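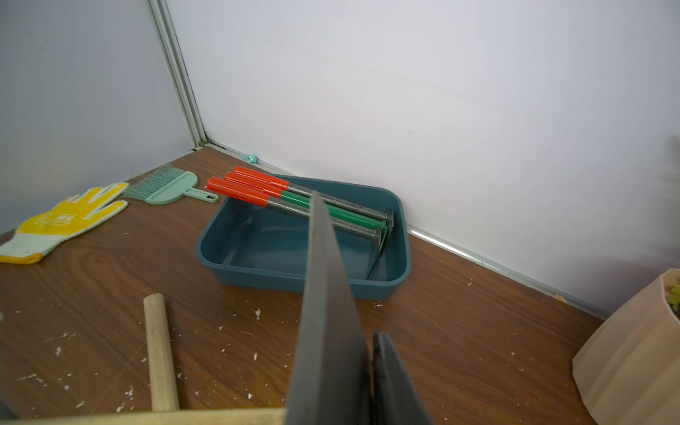
A gripper that stops short of a tool is easy to log. A gripper that closes on the wrong part of a tool, reports a good grasp and lifts is harder, and most fault reports I read on two-arm cells file it under "perception" and move on. I think that label is wrong, and it keeps the fault alive.

The case I have in mind came out of a tool-sorting cell at Milwood in August. The left arm took hold of a hand rake by the shaft, close to the head. Finger width was within limits, so the controller called the grasp valid. On the lift the rake rotated in the fingers, the handle swung across the tray and struck the right arm at the wrist. Both arms stopped, 300 milliseconds after contact. Réka Antal, who wrote up the stop, noted that the tool had been classified correctly in every one of the saved camera images.

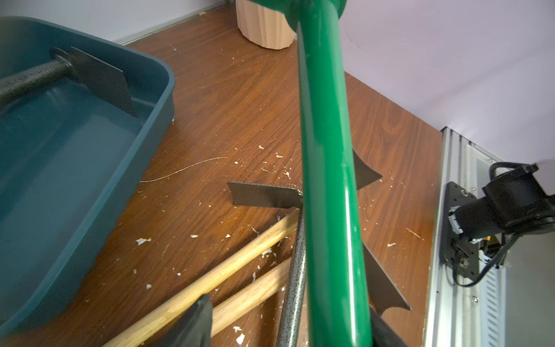 Grasp checks based on width assume that a part of known thickness is a part of known weight distribution. Garden tools break that assumption badly. A tool with dark blades set around a green pole has its mass at one end, and its blades stick out in several directions, so a small rotation sweeps a wide arc. A flat plate on the end of a thick handle does the same in one plane. Finger width says nothing about either.

The usual answer is more training data. Lyle Nguyen-Tran has argued for another 1,000 grasps per tool, and that may well reduce the rate. It leaves the cell with no means of noticing the fault when it does occur. 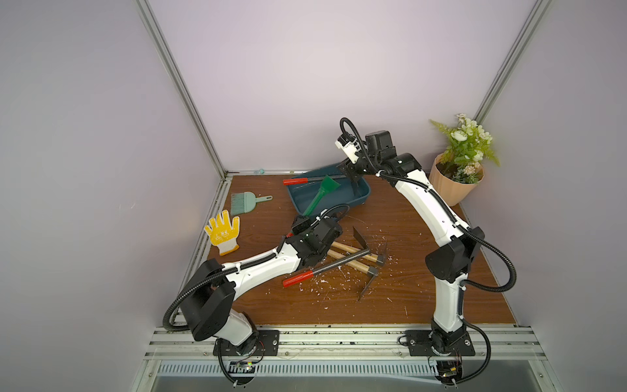
What I would require is a short test lift: raise the tool 5 millimeters, hold, read the wrist torque, and set it down if the reading is outside the band for that tool. Until the test passes, the second arm stays out of the swing radius. Cycle time will suffer. The stop at Milwood cost far more than that, and the wrist had to be recalibrated before either arm could run again.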